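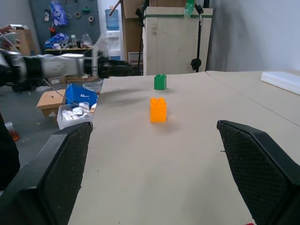
17 December 2020

I slept badly and got up before the alarm, so I had time for a real breakfast, with the good bread. Outside it was raining a little. I walked to work with my hood up and arrived with cold hands.

Today we began with the blocks. Zuweira Dramani had brought them in a cloth bag from her sister's house, where the children are now too old for them. She put the bag on my chair with a note that said only "For the table". I was very happy to see them. When I was small we had blocks of this kind at home, but the smaller ones, and I was always the one who had to look for them under the sofa in the evening.

I had a plan for the order of the work and I tried to keep to it. First only two blocks, the tall orange one and the green one, and everything else stays in the bag. Annick Ferrand thought this was too slow. She wanted to take all of them out at once and build something. I said that we should first learn where each block should stand, and after that we can build. She laughed at me, but in a kind way, and she let me do it.

The orange one I like very much. It is a strong color, and on the beige of the table it is easy to find with the eyes even when you are tired. The green one stood farther back, near the other edge. I moved it several times during the morning and wrote down each place in my notebook. My handwriting was still nice on the first page. On the second page it was not.

We talked a long time about the table. I find that a plain surface is good for this work, because there is no pattern to confuse anybody. Annick says it looks like a parcel that was opened and never thrown away. She would like a white cover, as they have in Jasińska, where she worked before. I asked her if the white does not get dirty, and she had to admit that it does, and that somebody was washing it every evening. So for now we keep what we have. The seam on the right side still annoys me a little. I would like to put tape over it, but Zuweira says the tape will come up at the corners, and she is usually right in such things.

At lunch I ate six dumplings from the place on the corner and then I was too full to think. Zuweira told us about her trip in August, when she missed the boat and had to sleep at a guesthouse with a very loud rooster. I have heard this story before, but she tells it better each time. Annick had not heard it and she laughed until she had to put down her fork.

In the afternoon I took out more blocks and we made a small tower, then a wall, then a tower again. I do not know the correct word in English for the round parts on top of a block. Annick says "studs". I had written "buttons" in all my notes, and now I must decide if I go back and correct it. I think I will correct it. I would not like that someone reads "buttons" next year and looks for real buttons.

Before going home I sorted the blocks by color and put them back in the bag. One yellow piece has marks on it that could be from teeth. I showed it to Zuweira and she said, without any doubt, that it was her nephew. I washed it anyway, with the warm water and the kitchen soap, and left it on a paper towel to dry until tomorrow.

In the evening I called my mother. I asked her if our old blocks are still somewhere in the house. She thinks they are in the attic, in the tin with the flowers on the lid - or that she gave them to the neighbors, she is not sure. She will look when her knee is better. I told her that there is no hurry.

To do tomorrow: bring my own pen, ask Annick for the longer ruler, buy milk. Also I must answer the letter from the landlord, which I have now carried in my bag for six days.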